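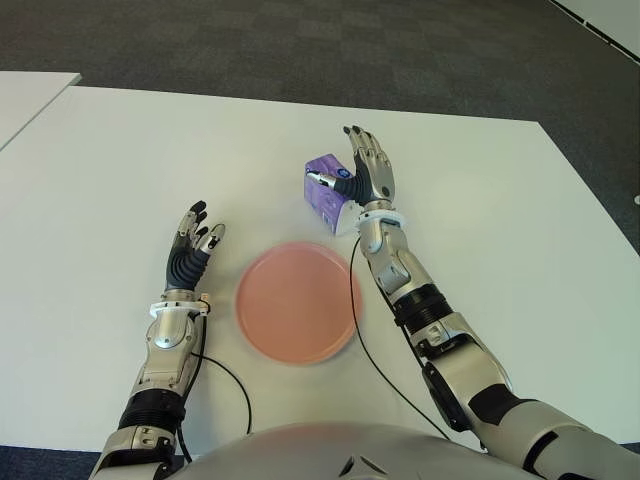 Helitz workshop, August

Workshop > Notebooks > Paste and size

Picking up where I left off with the wheat paste, which has been on my mind ever since the Evangelista ledgers came in and I saw the state of the spines. Whoever rebound them last used hide glue, lots of it, and then seems to have gone over the top again with something yellow and shiny that I haven't met before and would be happy never to meet again. It lifts in flakes if you're patient. If you aren't patient it lifts with the paper attached, as I found out on the very first spine, so please everybody go gently with the rest and start from the tail end where the folds are stronger.

The new paste is the Grultau flour, same as the spring batch, but I've changed the way I cook it. I used to pour the flour straight into warm water and then spend half the morning chasing lumps round the pan. Luana Caldeira soaks hers first in a little cold water and leaves it to sit while she does other jobs, and I have come round to her way completely! One part flour to five of water by weight, a fifth of the water held back for the soak, then the lot into the double pan with the rest and stirred without stopping until it goes from chalky to glassy. You can feel it happen in the spoon a moment before you see it. After that I gave it 15 minutes more on the lowest heat and took it off.

It came out lovely. Smooth, pale, holds a peak for a second and then thinks better of it. I put it twice through the horsehair sieve, and then let down a small amount for the tissue repairs until it ran off the brush like thin cream. The brush I mean is the wide one with the taped handle, which I'd like to see back on its hook, thank you.

Tests on offcuts of the old ledger stock (I used the blank leaves from the back of the damaged volume, which are past saving anyway). Thin paste with the lighter tissue dries nearly invisible and bends nicely. Thick paste with the same tissue cockles, quite badly on the leaf where I'd been generous. The heavier tissue doesn't mind the thick paste at all but it shows a pale edge on the brown paper, and I think we'd need to tone it. I tried feathering the edge with a wet brush line and tearing, and that helped more than I expected, so perhaps toning can wait until we've seen a whole section done.

Pressing: felts, blotters, board, the small iron weight on top. Changed the blotters after ten minutes and again before lunch. The strips I forgot to change are curled like bacon, and I've kept those in the folder as a warning to myself.

The worry is quantity. There are 700 leaves in the first ledger alone, and although plenty are sound, I'd guess we shall be through about 1,000 strips of tissue before the set is finished. I'd rather cut them in one go with a fresh blade than keep stopping. Clinness can supply the tissue on the roll, and it does work out kinder on the budget, but the roll has its own curl and I haven't made up my mind whether that matters once the strip is damp. Could someone try a short length while I'm busy with the boards?

The boards themselves are better than I feared. Corners soft on 2 of them, one old worm track (long since vacated, as far as I can tell), and the leather is dry but still all there. I've left them between sheets with a light weight and haven't put anything on the leather yet. I know the old tin of dressing is tempting. Let's talk first.

Still to do: label the jar with the batch, write up the proportions on the card by the stove in handwriting other people can read, test the paste against the yellow stuff to see if a poultice of it will soften the layer over the hide glue. I have a feeling it will, given long enough under film, and it would save us all a good deal of scraping.
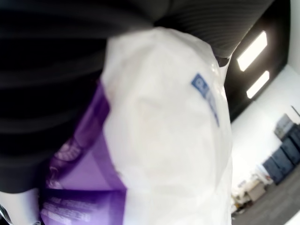 Can the paste be kept in the fridge between sessions?

It's better kept in a cool cupboard, with a thin layer of water over the top to stop a skin forming. In the fridge it turns rubbery and weeps, and you end up sieving it all over again. Pour the water off before use, and make a fresh batch if it smells sour.

Second sieve needs mending by the way, the rim has split near the join.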